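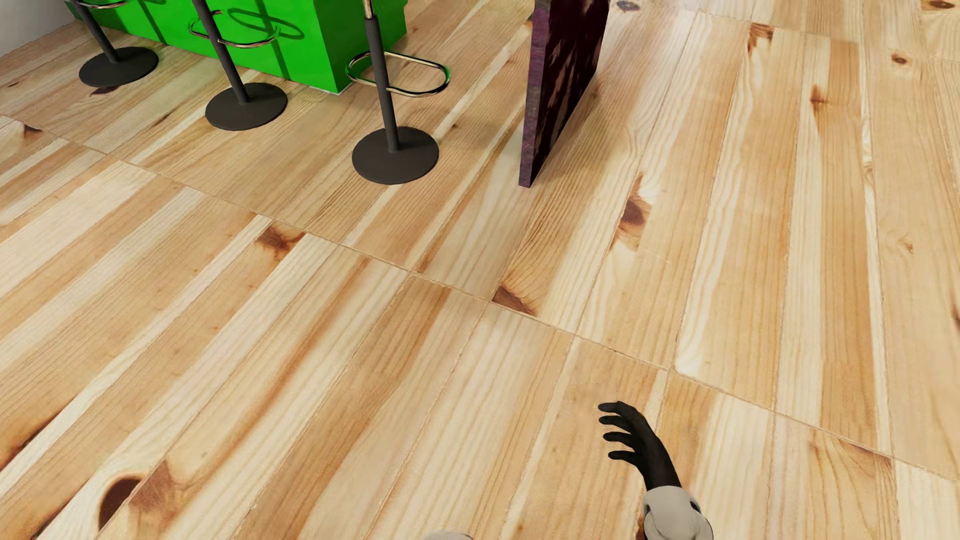 The Laur laboratory opened its doors to outside guests in April, and I attended on behalf of the reading group that supports this blog. The program consisted of a short welcome, a demonstration of the Tulow simulator, and a period for questions. It was well organized and began on time.

Tulow is used to prepare household robots for rooms they have not yet entered. The kitchen shown to guests has a green counter, bar stools and a floor of pale boards with a good many knots in them. The staff explained that the floor was chosen with care. A plain surface is easy for a robot to read – a busy one, with grain, seams and shadows, is a fairer test.

Guests followed the session from the robot's own point of view, looking steeply down toward the boards, with one black hand reaching in from below. Several visitors found this uncomfortable at first. I did as well, although it passed within a few minutes.

According to the printed handout, the laboratory now keeps 364 room layouts, and the kitchen is number 11 in its first series. A total of 1295 practice runs had been recorded in that one room before the open day. The staff were frank that many of these had ended early, most often near the stools. A round base at floor level and a footrest above it must be treated as one object, and the earlier Druller software did not do this reliably.

The question period was the most useful part of the visit. One guest asked whether skill gained in a simulated kitchen carries over to a real one. The reply was that it does in part, and that lighting remains the chief difficulty. A joint trial with Jidison is planned to study this further.

I would recommend the next open day to members with an interest in the subject. Places must be requested in writing.

Last updated: Dec 30, 2018

3 comments | 8 shares

Contact | Copyright, all rights reserved | Back to top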